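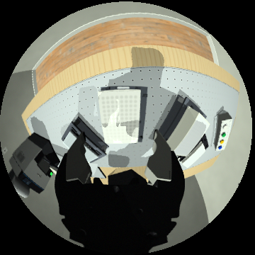
Werkstattbuch, Eintrag vom 17. April 2021
Geschrieben von Panagiotis Galanis

Thema: Tischuhr Nurketti, Schlagwerk und Pendelfeder

Ich habe am Morgen das Werk aus dem Gehäuse genommen. Die zwei Schrauben unten waren sehr fest, wahrscheinlich hat jemand früher Lack darauf gebracht. Mit dem breiten Schraubendreher und ein wenig Geduld sind sie gekommen, der Schlitz von der linken ist aber beschädigt. Ersatz suchen, gleiche Länge, Kopf flach. Bitte nicht die Schrauben aus der Schachtel von Romatero nehmen, die haben ein anderes Gewinde und gehen nur die ersten Umdrehungen hinein.

Zustand vor der Arbeit, wie der Besitzer es am Telefon gesagt hat: Die Uhr geht eine Zeit lang und bleibt dann stehen, meistens kurz vor der vollen Stunde. Das passt zum Schlagwerk. Vor der vollen Stunde muss das Gehwerk den Auslösehebel heben, und wenn dort zu viel Reibung ist, reicht die Kraft nicht. Ich habe das auf dem Prüfstand wiederholt und die Uhr ist zweimal an derselben Stelle stehen geblieben, mit dem Minutenzeiger ein kleines Stück vor der Zwölf.

Federn: Beide Federn zuerst abgespannt, mit dem Schlüssel und mit der Hand am Sperrkegel, langsam. Ich schreibe das wieder auf, weil im letzten Monat ein Federhaus noch halb gespannt auf den Tisch gekommen ist. Das darf nicht passieren.

Zerlegung: Hintere Platine abgenommen. Das Öl in den Lagern ist fast schwarz und an drei Stellen wie Harz. Am schlimmsten ist das Lager vom Windfang, dort dreht sich die Welle nur mit Druck. Der Auslösehebel hat eine Rille, wo der Stift vom Minutenrohr ihn berührt. Die Rille kann man mit dem Fingernagel fühlen. Ich denke, das ist der wirkliche Grund für das Stehenbleiben, und das alte Öl macht es nur schlimmer.

Auf der Innenseite der vorderen Platine ist eine Nummer eingeschlagen, 1024, und darunter ein kleines Zeichen, das ich nicht kenne. Es kann ein Reparaturzeichen sein. In der Liste von Hakel habe ich es nicht gefunden, aber die Liste ist auch nicht vollständig.

Reinigung: Alle Teile außer den Federhäusern ins Bad, neun Minuten, danach spülen und mit warmer Luft trocknen. Beim ersten Mal war das Ergebnis nicht gut, in den Zähnen vom Zwischenrad ist noch ein grauer Rest geblieben. Ich habe das Rad mit der Messingbürste nachgearbeitet und noch einmal gebadet. Lagerlöcher mit Putzholz, immer von beiden Seiten, bis das Holz sauber herauskommt. Das hat am längsten gedauert.

Hebel: Die Rille habe ich mit dem feinen Ölstein flach gemacht und danach mit Polierpapier auf dem Holzstück poliert. Man verliert dabei ein bisschen Material, deshalb habe ich den Zeitpunkt der Auslösung kontrolliert. Die Auslösung kommt jetzt eine Spur später als vorher. Ich habe den Hebel nicht gebogen. Der Minutenzeiger sitzt auf einer Buchse, die man drehen kann, und mit dieser Buchse ist es einfacher und man kann es wieder zurückstellen.

Pendelfeder: Die alte hat einen Knick, ungefähr in der Mitte. Man sieht es am Pendel, es schwingt nicht gerade, sondern macht eine kleine Acht. Die neue Feder ist aus der Lieferung von Kim. Sie ist am oberen Ende etwas breiter als die alte, ich musste den Messingblock auf einer Seite nachfeilen. Wer die nächste Bestellung macht: bitte die schmale Ausführung verlangen und die alte Feder als Muster mitschicken.

Zusammenbau: Beim Schlagwerk habe ich beim ersten Versuch das Anlaufrad falsch gestellt. Der Stift muss nach dem Schlag noch eine halbe Umdrehung frei haben, sonst bleibt der Hammer in der Luft. Bei mir blieb er in der Luft. Also Platine noch einmal anheben, Rad um einen Zahn weiter, Platine wieder schließen. Wenn man die Platine nur auf der einen Seite löst, fallen die anderen Wellen nicht heraus, das ist ein guter Trick und ich habe ihn früher nicht gewusst.

Öl: sparsam, nur die Zapfen. Auf die Zähne kommt nichts. Auf den polierten Hebel ein sehr kleiner Tropfen vom dickeren Öl, auf die Paletten das dünne.

Gang: Nach dem Aufziehen läuft das Werk ruhig. Der Abfall klingt auf beiden Seiten gleich, zuerst hat es gehinkt, ich habe die Gabel ein wenig nach links gebogen. Der Schlag kommt zu jeder Stunde, ich habe den Zeiger einmal ganz herum geführt und gehört, ob die Zahl stimmt. Bei der Vier zögert der Windfang ein bisschen. Es kann sein, dass das nur Öl ist, welches sich noch verteilen muss. Morgen noch einmal hören.

Gehäuse: Nicht meine Arbeit, aber ich notiere es. Das Furnier an der linken Seite löst sich unten, und die Glasscheibe in der Tür hat Spiel. Der Besitzer will das Gehäuse so behalten und nur das Glas fest haben. Kitt ist genug.

Kosten: Mit dem Besitzer war eine Grenze von 900 Euro für beide Uhren besprochen. Mit der Tischuhr allein sind wir weit darunter. Die zweite, die Wanduhr mit dem gebrochenen Zahn, kommt erst im Juni dran, weil das Rad nachgemacht werden muss.

Offen:
Schraube links unten ersetzen
Windfang bei der Vier anhören
Zeichen auf der Platine abzeichnen und an Hakel schicken
Glas mit Kitt befestigen
Pendellänge nachstellen, im Moment geht sie etwas vor

P. G.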